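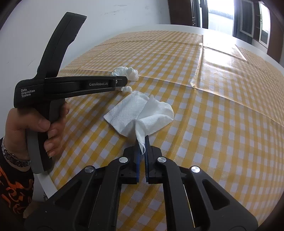 # ポヴラ（Povura）

**ポヴラ**（Povura）は、共同工房ダーカード（Darkard）で進められている自作ロボットの計画である。家庭の食卓にある軽くて薄い物、特にティッシュペーパーや布巾を扱う卓上型の腕を作ることを目的とする。設計は主にサロン・グデタ（Saron Gudeta）、制御用のプログラムはオラシオ・ペレイラ（Horacio Pereyra）が担当している。

## 概要

腕の製作と並行して、人が手持ち式のグリッパーを使って同じ作業を行い、つかむ位置や指の角度を調べている。作業台には黄色と白のギンガムチェックのテーブルクロスを掛ける。白い紙の輪郭が見やすいことがその理由とされるが、クロスの折り目に紙の角が引っかかるという意見もあり、工房の中で評価は一致していない。

## つかみ方

紙の扱いには、主に二つの方法が試されている。

**端つかみ**は、広がったティッシュのとがった端を指先の間に挟む方法である。二本の指をほぼ平行にし、溝のある青いパッドの間で紙を受ける。紙の残りの部分は卓上に広がったままでよい。重なった部分が指の近くにあると二枚目の層も一緒に挟みやすいので、初心者は紙の平らな側を先に確認するように勧められる。

**山つかみ**は、丸めた紙の高くなった所を上から挟む方法である。位置の誤差には強いが、紙を開く作業には適さない。

いずれの場合も、もう一台のグリッパーを左手で持ち、向かい側から指先を近づけることがある。両手の作業では指先同士の衝突が問題になるため、先に動かす側を決めてから始める。

## 腕の構造

ポヴラの腕は机の縁に締め具で固定される。指は平行リンク式で、開き幅は最大56ミリメートルである。最初の版では指を一個のモーターで直接回していたが、閉じるにつれて先端の高さが変わり、薄い紙の下をこするという欠点があった。現在の版ではリンクの軸を金属のピンに替え、電源は12ボルトに統一した。

指先のパッドは交換式で、ねじ2本で留める。柔らかい材料は紙をよく保持する反面、離すときに紙が付いてくることがある。溝の方向を縦にするか横にするかについては、まだ結論が出ていない。

## 経過

計画は3月に始まった。当初は洗濯ばさみを分類する機械として構想され、「コンドサイド」（Condside）という仮の名で呼ばれていた。紙を対象にする案はペレイラが出したものである。コンドサイド時代の土台は、今もケーブルの検査に使われている。

## 関連項目

- 平行リンク機構
- 遠隔操作
- 共同工房ダーカード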